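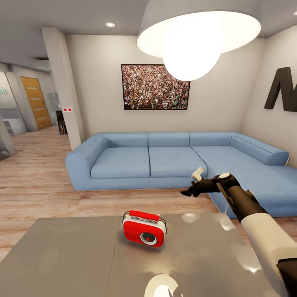
The last bus to Herik left at ten past nine and she was not on it. She sat in the shelter at Sendum with her bag on her knees and read the notice about the flood again. The lower road was shut. Passengers for Herik should use service 128 until further notice. It was dated 22 Mar 2024 and the corner had come unstuck.

She had 87 in her purse, in coins and one note, and a room at the Fondov cost 202. She walked there anyway. It had started to rain by the bridge.

The man at the desk was eating soup. She told him about the bus and the road, and put the money on the counter. He looked at it for a while, then finished his soup.

"There's a room on the top floor," he said. "The heating's off up there."

"That's all right."

He gave her a key and pushed the coins back, but kept the note. 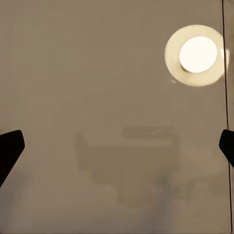 Her mother had died on the third floor of the hospital in Herik two winters before, and she had missed that bus as well. She lay down in her coat and thought about it, as she did most nights. The light was round and pale, with a small bright part that was not in the middle, and she looked at it until her eyes hurt. Then she got up and switched it off.

In the morning the man was gone and a girl was at the desk. The girl said the road was open. She asked whether the room had been warm enough.

"Yes, thank you," she said, and went out to find the bus.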